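Chapter 4

Pots, Lids and Pretend Soup: The Play Kitchen as a Place of Work

By the end of this chapter you should be able to:
describe what a child does at a toy stove in terms an inspector and a parent would both accept;
set out a small play kitchen so that it gets used for cooking and not only for storage;
tell the difference between helping and taking over.

Opening case: the Friday soup

The nursery at Tritedside has a play kitchen along its back wall, between the coat pegs and a radiator that works when it likes. Yaowalak Yensuk, who ran the room in the year we studied it, kept a notebook in which she wrote down every dish she was served. By the end of October she had been given 69 bowls of soup. She had also been given one cake, which on inspection was a shoe.

The soups interested her because they changed. In the first weeks a soup was whatever would go into a pan, poured in from a height and handed over at once. The cook then left. By half-term the soups had acquired a method. There was a pot for getting things ready and a pot for the heat. There was waiting, sometimes as much as four seconds of it, and a good deal of sighing of the sort adults do over onions. One girl would not serve until everybody had been told it was hot. Another charged two pounds.

Nothing about the kitchen had been altered in that time. The food was the same food. What had altered was the order in which things were done, and it is order that this chapter is mostly about.

4.1 Why the lid matters

Ask a group of trainees to list the useful parts of a play kitchen and they will name the food first, then the oven, then the little till that somebody always puts next to it. Lids come near the bottom if they come at all. They are the first thing to go missing and the last to be replaced, and many a settled nursery has five pans and no lid between them. 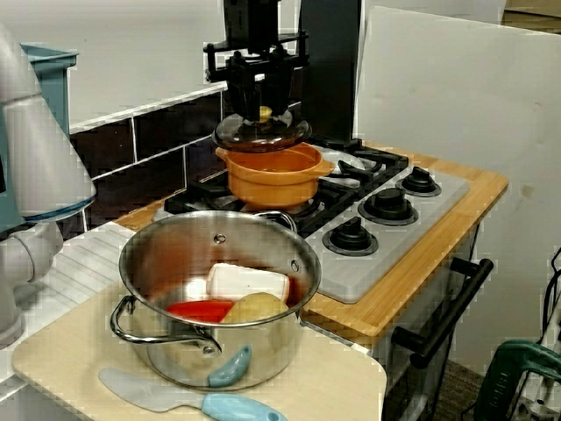
Lids deserve better. A pan without one can only be filled and emptied, and a three-year-old can get through both in a single breath. Add a lid and cooking has a middle. Something is now out of sight and has to be kept in mind. A glass lid with a small knob, like the one held over the orange saucepan, offers a gentler version of the same problem, as the cook can still check on dinner without opening up. It also has to be held by the right part and brought down more or less level, which is hard work for a small hand and worth watching closely. Note too that the food is still in the big steel pot while the orange one stands on the burner. A child who meets two pots in that state has a decision to make about what goes where, and when the lid goes on. An adult who meets them tends to tidy up.

4.2 Real metal, pretend potatoes

Suppliers will sell you a play kitchen in which everything matches. The pans are the same pink as the oven, the oven is the same pink as the tap, and the whole thing looks very well in the brochure. Students on placement at Derese and at Grekelard were asked to note how long children stayed at kitchens of this kind, and at others with a few proper pans mixed in. The notes are given in full at the end of the chapter. They are too few to prove anything, though we did notice that the proper pans were fought over.

A steel stockpot is heavy for its owner. It bangs. It shows the cook a stretched brown room with her own face in it, and this alone can account for a whole morning. Toy food, on the other hand, may be as vague as you please. A plain white block has been tofu, cheese, soap, a fridge and, during a difficult week at Tritedside, a baby. Trainees often worry that such a piece is not realistic enough. It is the realistic pieces that cause trouble: a fried egg is a fried egg for ever, and there is only so much you can do with it.

Knobs should turn. If they click, so much the better for the children and so much the worse for you.

4.3 Before you read on

Spend some 17 minutes near a play kitchen without joining in. You will be offered soup. Accept it, say thank you, and go back to your notes. Write down what was done and in what order, leaving out what you think it meant. If a lid is used, write down who put it on, who took it off, and whether anyone objected.

Most students find the leaving-out difficult. One group in the Trurimwood course filled a page with remarks on nurturing and turn-taking, and could not afterwards say whether the potato had gone in before or after the pepper. The cook could, and she was rather short with them about it.

Keep your notes for section 4.4, where we turn to the matter of who washes up.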